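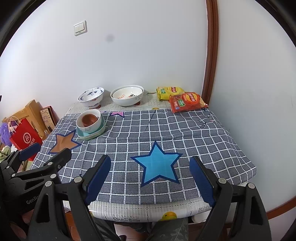
Stars and checks on a small table.

I bought my first tablecloth at 22, for a card table with one bad leg, and I still think it was the smartest money I spent that year. My roommate thought I'd lost my mind. Then people started coming over for dinner and staying until midnight, and she quit complaining.

My grandmother would have been proud. She had a drawer of cloths in the house on Gouveia Street, all ironed, all smelling a little of cedar, and you did not touch the good one. The good one came out for Easter and for the priest. The rest of us ate on a yellow thing with a burn mark shaped like Florida (I own it now, and yes, I use it on Tuesday nights when it's leftovers).

So when I heard that Carolina Arruda was selling old table linens out of her garage in Karmont, I drove over an hour to see them. She has over 400! They're folded on steel shelves by color, and she can tell you where nearly every one came from. A lot were somebody's wedding gift and never left the box.

"People save them for a day that's nice enough," she told me, shaking out a linen square with cherries along the hem. "Then their kids sell them to me for 2 dollars."

I asked her about stains, naturally. She soaks everything overnight in cool water and plain dish soap before she tries anything stronger. Red wine gets salt while it's fresh. Candle wax gets an ice cube, then a butter knife, then a warm iron over a paper bag. Turmeric she just laughs at. Her neighbor Wellington Falcão once dropped a whole pot of curry on a white damask, and they ended up dyeing the thing gold in his bathtub. It looks terrific.

I came home with three cloths for 18 dollars, which my husband called restrained. The cherry one is on the kitchen table as I type, with coffee on it already, and a crumb situation I'm ignoring. Carolina opens the garage again in September, and I've told her to hold anything with lemons.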